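Transfer Window

The registration portal closed at 17:00. At 16:20 the club secretary of Mugo Rovers had 40 minutes, one working printer and a centre-half whose clearance had not come through from Hedanis.

The procedure was simple. The selling club released the player in the system, the league confirmed it, and the buying club uploaded a signed contract no larger than 400 kilobytes. The contract was six pages. Scanned in colour it came out well over the limit, so she scanned it again in grey.
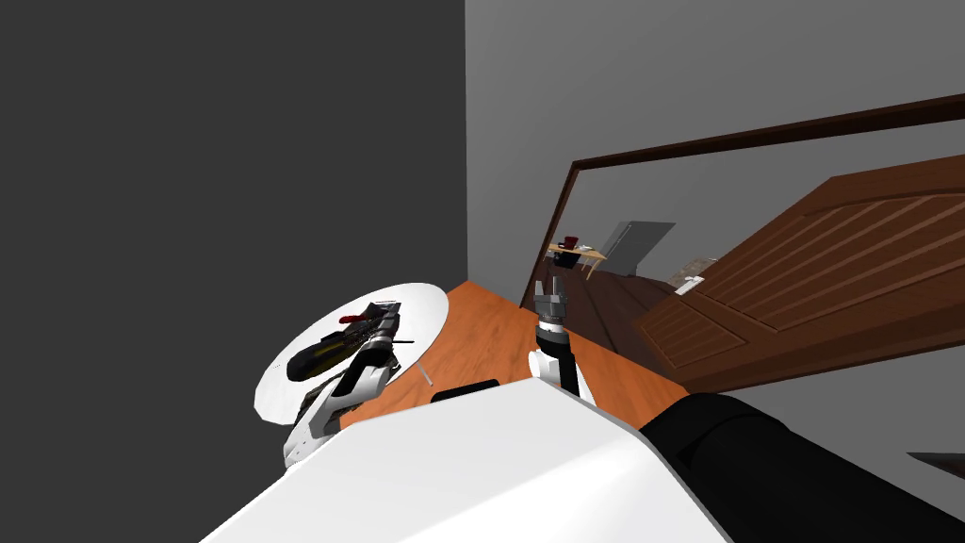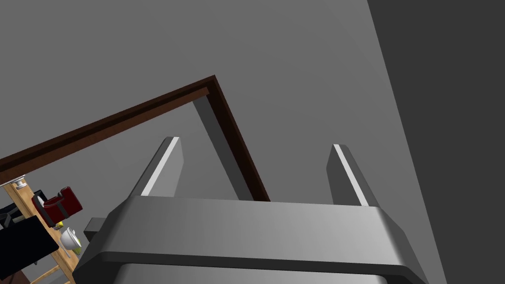
At 16:41 Hedanis released the wrong player. He was a left back of the same surname, aged 19, on loan at Sinatside until October. She rang their office. The line was engaged. She rang again and was told the person with the password had gone to collect his kids.

She drafted the appeal while she waited – clause 6, administrative error by a third party, fee of 400 dollars payable on lodgement.

The centre-half sat in the corridor in his travel tracksuit, the Odeo logo peeling off one sleeve. He asked whether he should ring his landlord. She said to hold off.

At 16:57 the status field changed from Pending to Released. She checked the date of birth, then the middle name, and attached the file. The progress bar stopped at 90 per cent and stayed there.

She left her hand on the mouse and did not click anything.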